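„Der Faden verzeiht wenig"

21. Oktober 2020
Von Eugénie Joly

Das Dienstzimmer von Araceli Huerta liegt im Erdgeschoss der Klinik Kinden, gleich neben der Bettenzentrale. Auf dem Schreibtisch liegen zwei Nahtkissen aus Silikon, eines davon schon ziemlich zerstochen, daneben eine Nierenschale mit Nadeln und Fadenresten. Huerta ist Oberärztin in der Viszeralchirurgie und leitet den Nahtkurs für die Assistenzärzte. Der nächste beginnt im Januar, die Plätze sind vergeben.

Sie hat erst spät angefangen, sich für das Nähen zu interessieren. „Im Studium war das ein Nachmittag mit Schweinefüßen", sagt sie. „Man machte drei Knoten, der Tutor nickte, fertig. Ich kam in die Klinik und konnte es nicht. Das ist dann im Saal ziemlich schnell aufgefallen."

Beigebracht hat es ihr Wondimu Wubshet, damals Leitender Arzt in Kinden, inzwischen im Ruhestand. Er ließ sie ein Heft führen. Jede Naht wurde eingetragen, mit Nadel, Fadenstärke und einem Satz dazu, was schlecht war. Bei 500 Einträgen durfte sie aufhören. „Ich habe das Heft noch. Am Anfang steht auf jeder Seite dasselbe: zu fest, zu fest, zu fest."

Zu fest ist nach ihrer Erfahrung der häufigste Fehler. Wer unsicher ist, zieht. Das Gewebe zwischen den Einstichen wird dann blass, und im schlechten Fall schneidet der Faden ein. „Die Ränder sollen aneinanderliegen, mehr will man von der Naht gar nicht. Heilen muss der Patient selbst." Im Kurs lässt sie deshalb zuerst mit nassem Küchenpapier üben. Das reißt sofort, wenn jemand zu stark zieht, und kostet fast nichts.

Danach kommt die Nadel. Die meisten Nadeln in ihrem Fach sind gebogen, und wer sie gerade durch das Gewebe schiebt, macht das Loch größer als nötig. Die Spitze soll senkrecht auf die Oberfläche treffen, den Rest erledigt die Drehung aus dem Handgelenk. Huerta nimmt einen Nadelhalter aus der Schublade und zeigt es am Kissen, zweimal langsam, einmal in normalem Tempo. Gefasst wird die Nadel im hinteren Drittel, nie ganz am Ende, wo der Faden eingelassen ist. Dort verbiegt sie leicht.

„Die Leute schauen immer auf die Spitze", sagt sie. „Ich schaue beim Prüfen auf den Austritt. Wenn die Nadel drüben an der falschen Stelle herauskommt, war vorher schon der Winkel falsch."

Beim minimalinvasiven Nähen wird es schwieriger. Der Raum ist eng, man sieht alles vergrößert auf dem Bildschirm, und der Faden hat die Angewohnheit, genau dort zu liegen, wo man als Nächstes hinwill. Anfänger schneiden ihn meistens zu lang. Für einen einzelnen Knoten reichen 12 bis 15 Zentimeter gut aus, für eine fortlaufende Naht braucht man entsprechend mehr. Huerta lässt die Länge vor dem Einführen am Lineal abmessen, auch von Leuten, die das schon länger machen.

Auch die Farbe spielt eine Rolle. Ungefärbte Fäden sind auf feuchtem Gewebe schlecht zu erkennen, blaue und violette deutlich besser. Ganz gelöst ist das Problem damit nicht. „Ein dünner blauer Faden vor hellem Gewebe verschwindet einfach. Über einer dunkleren Stelle sieht man ihn wieder. Man muss wissen, wo er dazwischen sein könnte." Sie rät, vor jedem Griff einmal dem Faden mit den Augen zu folgen, vom Einstich bis zur Nadel. Wer das auslässt, fasst irgendwann die falsche Schlaufe und zieht den halben Knoten wieder auf.

Dagim Derese arbeitet seit Jahren als OP-Pfleger mit ihr zusammen und kommt während des Gesprächs dazu, eigentlich wegen einer Bestellung. Er bleibt dann doch zehn Minuten. Auf die Frage, woran er gutes Nähen erkennt, überlegt er kurz. „Am Abfall. Wenn nach der Operation lauter angefangene Fäden daliegen, war es kein guter Tag." Für den Kurs richtet er die Tische. Jeder Platz bekommt zwei Nadelhalter, eine Pinzette, eine Schere und einen Abwurfbehälter. Am Ende werden die Nadeln gezählt wie im Saal auch, und vorher geht niemand nach Hause.

Das Kursheft hat Huerta gemeinsam mit ihrem Kollegen Amanuel Chala geschrieben. Es heißt intern nur „der Gikach", nach dem Seminarraum, in dem die erste Fassung entstanden ist, und umfasst 172 Seiten. Sie findet es inzwischen zu lang. Chala wollte das Kapitel über Knotenkunde behalten, sie hätte es auf die Hälfte gekürzt. „Chirurgischer Knoten, Schiebeknoten, Gegenknoten. Wer die drei sauber kann, kommt weit. Der Rest ist für Leute, die gern segeln."

Vermisst hat sie in den letzten Monaten vor allem das Üben zu zweit. Im Frühjahr fiel der Kurs ganz aus, im Sommer lief er mit halber Besetzung, Maske und offenen Fenstern. Einige Teilnehmer haben sich die Kissen nach Hause geholt und Fotos ihrer Nähte geschickt. Das ging einigermaßen. Auf einem Foto sieht man den Abstand der Stiche, man sieht aber schlecht, wie jemand die Nadel übergibt, und genau daran hapert es bei den meisten. Beim Übergeben dreht sich die Nadel gern weg. Dann wird nachgefasst, noch einmal nachgefasst, und nach einer Viertelstunde sind die Hände müde.

Ihr Rat dazu ist schlicht: die Nadel ablegen, den Faden ein kurzes Stück hinter der Nadel fassen und sie daran hängen lassen, bis sie richtig steht. Erst dann wieder zugreifen. Wubshet habe das „auspendeln lassen" genannt, und sie benutzt das Wort bis heute.

Ob man das Nähen verlernen kann? Huerta meint, ja, und zwar schneller als gedacht. Nach ihrer Elternzeit hat sie zwei Wochen lang abends am Küchentisch geübt, ehe sie wieder eine Darmnaht übernommen hat. Den jungen Kollegen empfiehlt sie lieber jeden Tag zehn Minuten als einen ganzen Samstag — am Samstag werde man nur ungeduldig.
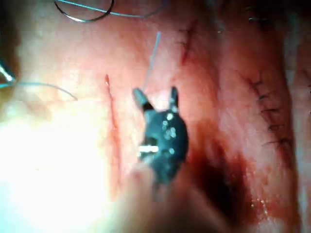
Für den Januar will sie die Reihenfolge im Kurs umstellen. Das Fadenführen kommt an den ersten Tag, die Knoten rücken nach hinten. Chala ist dagegen, Derese ist es egal, solange die Tische gleich bleiben. Die zerstochenen Kissen werden vorher ersetzt, die Bestellung liegt seit dem Gespräch unterschrieben auf ihrem Schreibtisch.

Kontakt zur Redaktion | © 2020 Klinikzeitung Kinden | Nach oben

Kommentare (3)

nahtmaterial_fan
Das mit dem nassen Küchenpapier probiere ich mit unseren PJlern aus. Nehmt ihr eine oder zwei Lagen?

B. aus der Ambulanz
Gutes Interview. Das Knotenkapitel bitte NICHT kürzen, ich schlage da ständig nach.

Talel
Ich war im Sommer dabei. Das Auspendeln klappt bei mir immer noch nur mit rechts. Gibt es für den Januar eine Warteliste?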